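Two-Arm Cell Checklist: Simulated Run First, Then the Floor

By Sota Ebihara
March

We use this list at Ditstead before any new task goes onto a two-arm robot. It covers the simulated run, the cell, the first powered run and the paperwork. Each item has a line to sign and most have a comment under them. The comments come from past inspections, and they are the part people tell me they read.

The list does not replace the risk assessment for the cell. If there is no current risk assessment on file, stop at item 1. It also does not replace the manual that came with the arm. Where the two disagree, use the stricter one and tell me so the list can be fixed.

Mark each item Pass, Fail or N/A. An N/A needs a reason written next to it. A blank counts as a Fail.

PART A. BEFORE THE SIMULATED RUN

1. Risk assessment is on file and names this task.
Comment: It has to name the task. "General pick and place" was written on the Nurmi cell for a job that involved lifting over a seated operator, and that went back the same day.

2. The room model matches the room.
Check walls, tables, cabinets, benches and anything fixed to a wall. Measure the room again if furniture has moved. Do not go by last month's drawing.
Comment: Fail is common here. Tables get pushed over a little to clear a cable and the model stays where it was. The arm then plans a path through a place where the table now is.

3. Robot model matches the robot.
Joint limits, gripper type and finger length. If the fingers were changed, the collision shape must be changed too.
Comment: On the Rivden job the physical fingers had been swapped for a longer set. The simulation still had the short ones and passed every run. Open the file and look at the part name. Asking the last person who used it is not a check.

4. Payload entered for each arm separately.
Enter mass in grams and write down where the number came from. The Rivden test weight is 272 grams and has it stamped on the side.
Comment: Both arms get the same figure far too often. If one arm carries nothing for the whole task, its payload is zero and should say so.

5. Keep-out zones are drawn and switched on.
Drawn is not enough. There is a separate setting for whether the planner obeys them.
Comment: Have a second person confirm the setting on the screen. Two signatures on this one.

PART B. THE SIMULATED RUN

6. Run the task from start to finish with no edits.
If you stop to change anything, the run starts over. Log the run number. The last full set for the Zellirholm layout was filed as run 3332, and that number should appear on every page that goes with it.

7. Both arms are checked at every hold point.
A hold point is any place where one arm waits on the other. Record where each gripper is, which way it points and what it is near. Do this for the idle arm as well.
Comment: People watch the arm that is doing the work. The idle arm is the one that gets parked somewhere poor. Write the note for the idle arm first if that helps.

8. Gripper clearance to loose items on the work surface.
List every loose item within reach of the gripper, including ones that are not part of the task. Round items get their own line, since they can roll into a path that was clear when it was planned.
Comment: At the hold point shown, the left arm is out over the table with its gripper close to the red ball and the shallow gray dish. The right arm is nearly straight up, fingers pointing upward. For the record sheet I would write: "Left gripper over tabletop, near ball and dish. Right arm raised, gripper up." That is enough. The clearance figures go in the column beside it, taken from the planner and not judged by eye.

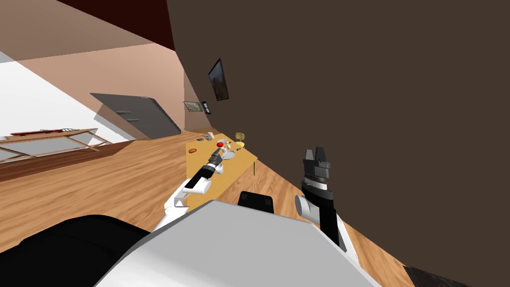
9. Raised arm checked against walls and wall fixtures.
Turn the joint through its full allowed travel in the simulation, not only the travel the task uses. Include picture frames, shelves, lamps and sprinkler heads if the room has them.
Comment: A raised arm looks tidy and keeps the table clear, so people like to park it that way. It also has the farthest to fall if a brake slips. If you park an arm high, say in the notes why a lower park position was not used.

10. Loss of power at every hold point.
Cut power in the simulation at each hold point and record where each arm ends up. Use the brake release time from the arm manual.
Comment: Do not skip hold points that look the same as the one before. The payload may have changed.

11. Repeat runs.
Run the task 1000 times with small changes to the start position of each loose item. File the log, including the runs that failed. One contact between an arm and a fixed object is a Fail for this item, and the cause has to be found before the set is run again.
Comment: I have been handed logs with the failed runs taken out. That is worse than a bad log. A set with failures in it and a written cause for each is useful to the next inspector.

PART C. THE CELL

12. Emergency stop buttons present, reachable and tested.
Press each one with the arms moving at reduced speed. Both arms must stop. Reset must not restart motion on its own.
Comment: On a two-arm robot, check that one button stops both arms. We found one cell where the pendant stop was wired to the left side only. It had been like that since installation.

13. Floor clear inside the marked area.
Cables covered, no tools, no stools, no boxes. Floor marking can be seen on all sides.
Comment: Benches and low seats against a wall are fine if they are outside the marking. If someone can sit on one and stretch a leg over the line, move the line or move the bench.

14. Table fixed or weighted.
Push it at the corner with one hand. If it shifts, it fails.
Comment: Thin-legged tables pass on the first day and then fail after a week of use. Put a date on the check and do it again.

15. Work surface matches the simulated one.
Same items, same side, same height. Take away anything that was not in the model, or go back to item 2 and add it.

16. Speed limit set and locked.
Reduced speed for the first powered run. The lock code is held by the person signing, not taped to the pendant.

PART D. FIRST POWERED RUN

17. Two people present.
One on the pendant, one watching. The watcher has a stop button in hand and no other job. No phone, no laptop.
Comment: The watcher should be able to see both arms from where they stand. If that is not possible from one place, use two watchers.

18. Run 3 full cycles at reduced speed with no load.
Stop at each hold point and compare with the notes from item 7. If either gripper is not where the notes say, stop the run.
Comment: Small differences count. Write them down even when they are inside tolerance — they tend to grow.

19. Repeat with load.
Same number of cycles. Check the grip after each one.

20. Any unexpected stop is logged.
Time, joint positions, error text copied in full. "It faulted" is not an entry.

PART E. SIGN-OFF

21. All comments answered in writing.
22. Run number, model version and software version on the cover page.
23. Copy kept at the cell and a second copy in the site file.
24. Date of next check entered. A change to the gripper, table, room layout or payload brings the date forward to that day.

Signed (operator): ____________
Signed (inspector): ____________

Changes to this version: item 8 now asks for loose items that are not part of the task. Item 12 was split off from the electrical sheet. Item 16 used to allow a shared lock code and no longer does. Old copies should be taken out of the binders.

Comments

Yupin Siriwan
We started using the March version at Zellirholm. Item 7 takes longer than the rest of Part B put together, but we caught a bad park position with it on the first try. Could the form have a separate box for each arm? We keep running out of room on the line.

Sota Ebihara
Yes, I will split the box. Until then, use the back of the sheet and write the item number next to it.

cellgate
For 11, do you count a gripper touching a loose item by accident as contact? Our planner logs it the same as hitting a table.

Sota Ebihara
For item 11 it is fixed objects only. Touching a loose item goes under item 8 with a note on where it ended up. I would sort the log by object before you start counting fails.

M. at the bench
Item 14, yes. Ours moved a good inch and everyone had stopped noticing.

Related
Brake Test Sheet for Raised Arms
Floor Marking: Widths and Colors We Use
What to Write in the Stop Log
Nurmi Cell Inspection Notes
Pendant Lock Codes: Who Holds Them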